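Bildergalerie: Die Lehrküche im Haus Ellik

Startseite / Hauswirtschaft / Galerien / Lehrküche
Stand: 2 Dez. 2020

Die Lehrküche im Haus Ellik dient der hauswirtschaftlichen Grundbildung der Bellis-Stiftung. In den Kursen werden einfache Mahlzeiten angerichtet, Geschirr gespült, abgestellt und eingeräumt sowie Vorräte geordnet. Die folgende Galerie gibt einen Einblick in die Ausstattung der Arbeitstische. Ergänzend sind zu den einzelnen Bereichen kurze Hinweise aus der Kursordnung wiedergegeben.

Die Küche verfügt über 36 Quadratmeter Grundfläche und wird in Gruppen von höchstens 15 Teilnehmenden genutzt. Der Geschirrbestand wurde im Rahmen des Projekts Verkus neu zusammengestellt und umfasst 400 Teile. Bei der Auswahl wurde auf geringes Gewicht und eine glatte, leicht zu reinigende Oberfläche geachtet.

Arbeitstisch 1: Frühstück und Abstellen des Geschirrs

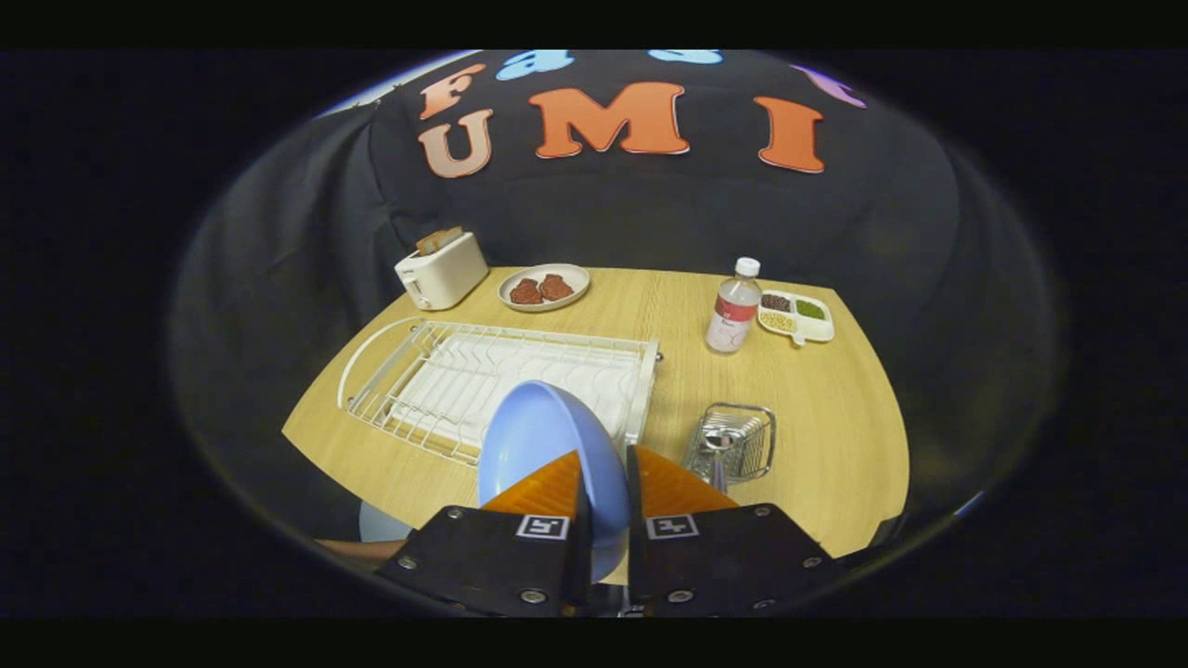
Das Abstellen von Schüsseln und Tellern ist Gegenstand der zweiten Kurseinheit. Geübt wird zunächst mit leichtem Geschirr, danach mit Porzellan. Schüsseln werden grundsätzlich hochkant an das Abtropfgestell herangeführt, die Öffnung zum Gestell gerichtet, wie es bei der hellblauen Kunststoffschüssel zu sehen ist. Die senkrechten Drahtfächer des weißen Gestells sind für Teller vorgesehen; die geriffelte Abtropfschale darunter verbleibt während der gesamten Einheit im Gestell und wird erst zum Abschluss entnommen, ausgespült und trockengerieben. Toaster, Teller und Wasserflasche haben ihren Platz im hinteren Bereich des Tisches, damit vorn eine ausreichende Arbeitsfläche verbleibt.

Zum Anrichten

Die Aufgabe »Kleines Gedeck« umfasst eine Scheibe Toast, zwei Fleischstücke auf einem runden Teller und eine Beilage aus Hülsenfrüchten. Für die Beilage steht eine kleine weiße Servierschale mit drei Fächern bereit. Dunkle Bohnen liegen hinten links, die grünen Hülsenfrüchte hinten rechts, die hellen vorn beim Griff. Die Anordnung ist für alle Gruppen verbindlich und wird auf dem Aufgabenblatt mit einer Skizze vorgegeben.

Die Fächer werden einzeln befüllt. Eine Vermischung der Sorten ist zu vermeiden; verschüttete Hülsenfrüchte werden gesondert gesammelt und nicht in die Vorratsbehälter zurückgegeben.

Zum Umgang mit dem Toaster

Der Toaster wird ausschließlich unter Anleitung in Betrieb genommen. Zum Abtropfgestell ist ein Abstand einzuhalten, und das Gerät darf nur mit trockenen Händen bedient werden. Nach Gebrauch ist der Netzstecker zu ziehen. Die Krümel werden erst entfernt, wenn das Gerät vollständig abgekühlt ist.

Zur Tischfläche

Die Holztische wurden von der Werkstatt Gimthorpe geliefert. Feuchtigkeit ist unverzüglich mit einem weichen Tuch aufzunehmen. Scheuernde Mittel sind nicht zugelassen, ebenso wenig das Abstellen heißer Pfannen ohne Untersetzer. Die Oberflächen werden einmal jährlich im Dezember nachbehandelt; in dieser Zeit findet kein Kursbetrieb statt.

Ordnung nach Kursende

Das Geschirr wird nach dem Abtropfen von Hand nachgetrocknet und in die beschrifteten Schränke zurückgestellt. Schüsseln werden der Größe nach ineinandergesetzt, Teller nach Durchmesser gestapelt. Servierschalen sind vor dem Einräumen auf Rückstände in den Ecken der Fächer zu prüfen. Fehlende oder beschädigte Teile sind in die Bestandsliste einzutragen, die an der Innenseite der Schranktür aushängt.

Hinweise zur Nutzung

Die Lehrküche kann von Einrichtungen der Region nach vorheriger Anmeldung genutzt werden. Die Anmeldung ist spätestens 21 Tage vor dem gewünschten Termin schriftlich an die Verwaltung des Hauses Ellik zu richten. Lebensmittel sind von den Gruppen selbst mitzubringen, Geschirr und Reinigungsmittel werden gestellt.

Das Bildmaterial darf für nicht gewerbliche Zwecke verwendet werden, sofern als Quelle »Bellis-Stiftung, Haus Ellik« angegeben wird.

Zurück zur Übersicht der Galerien
Kursordnung Lehrküche
Anmeldeformular für Gruppen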